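Spare room

A spare room, also called a guest room or, in older houses, the company room, is a bedroom in a private home that no member of the household sleeps in regularly. It is kept for visiting family and friends, though in practice it often spends most of the year doing other jobs, such as holding the ironing, the sewing machine, the winter coats and the boxes that never quite got unpacked after the last move.

Origins

For a very long time, most people had no such thing. Visitors shared a bed with the children, or slept by the fire on whatever bedding could be found, and they were generally glad of it. Larger homes did set aside a chamber for guests, and it was often the best furnished room in the house, with the good quilt and the good pitcher, kept so carefully that the family itself hardly dared go in. As houses grew and families shrank, the idea worked its way down to more modest homes, where the spare room was usually the smallest bedroom and the last one to get new curtains.

Size and layout

The typical spare room is small. A survey of older row houses in Lellside measured 52 of them and found that in 17 the door could not be opened all the way once a double bed had been put in. A single bed or a daybed is the common answer, and it leaves a little floor for a suitcase, a thing hosts forget surprisingly often. The bed tends to go against the far wall, under the window if there is one, with a lamp within reach of the pillow. 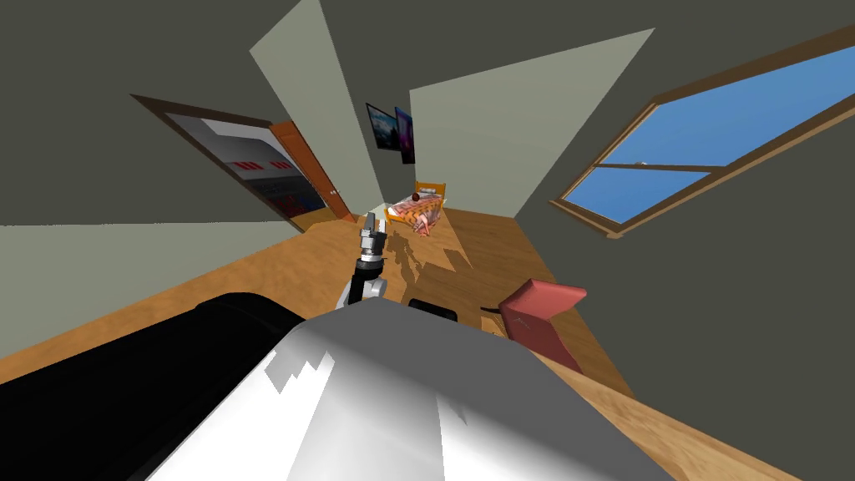
Oriana Benítez holds that the size matters much less than the door, and that a guest with a closet of a room and a latch that shuts will sleep better than one on a grand sofa in the middle of the house. Her essay on the subject, printed in the Hulbridge household quarterly Salelness, drew a good many letters. Several came from readers who had raised families in very tight quarters and wanted it known that a curtain had served them perfectly well, thank you.

Customs

Customs around the spare room vary from one home to the next, but some are widely shared. Clean towels are left folded on the bed or a chair. A drawer is emptied, or at least half emptied, and a few hangers are freed up. Many hosts put out a glass and something to read, and there is a gentle old tradition of leaving the books that the host would secretly like the guest to talk about at breakfast.

A bedside table or small desk is also welcome, and plain wood is a favorite -- it takes a bit of wear, and a scratch can be rubbed down and oiled when the company has gone home.

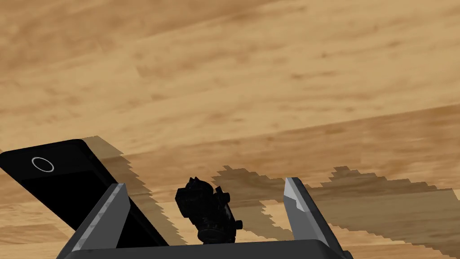 Guests now arrive with chargers as well as toothbrushes, and an outlet close to the bed has become one of the kindest things a host can offer. Older rooms often have a single outlet behind the wardrobe, so an extension cord in the top drawer is a common courtesy.

Changing use

In many homes the spare room has become an office, a nursery or a place for a relative to live full time, with a fold-out bed kept for visitors.

See also: Daybed; Hospitality; Linen closet; Sleeping porch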